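Murnley café's cup promise leaves the lids out of it
2020-06-15

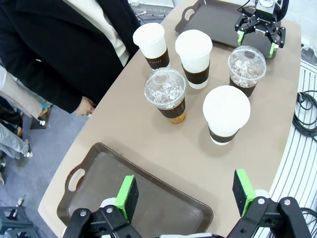
What Brestosar is promising

Brestosar, the coffee counter on Murnley's market street, says it will cut its throwaway waste by 60 per cent before next February. The claim is printed on a card by the till and repeated on a banner outside. How the figure was reached is harder to find out.

Joaquín Mansilla, who took over the lease two years ago, says the saving will come from switching suppliers. The new paper cups and sleeves come from a firm called Zurnis, and customers who bring their own mug get 12p off a hot drink. Iced drinks don't count towards the discount.

That is a fairly large gap in June. Iced coffee and iced tea are still sold in clear plastic with a domed plastic lid, and they go out in the same dark brown sleeve as the hot drinks. Set side by side on a table, the two sorts look like one matching range, which is good for the brand and not much help to anyone standing over a recycling bin. Mr Mansilla said the plastic cups were "under review". He did not say by whom, or when the review would finish.

Who is doing the counting

Asked for the starting point, Brestosar sent a single page. It compares this spring with last spring by weight and leaves out lids and sleeves altogether. It doesn't mention that the counter was shut for part of this spring, when it would have thrown away very little whatever its cups were made of.

Zuweira Dankwa runs the Riquelme refill shop 3 doors down and has asked the café more than once to publish its orders. "Tell me how many cups you bought last year and how many you bought this year," she said. "I don't need a banner for that."

She would also like to see washable cups for people who sit in. Brestosar brings orders out on brown trays which go back to the counter and get used again, so somebody is already collecting and wiping things down. Mr Mansilla said there was no room for a second dishwasher - he may be right, the kitchen is small - but he has not priced one either.

The mug discount started this month and runs until February. Brestosar says it will put out new figures then. Whether they will include lids, Mr Mansilla could not say.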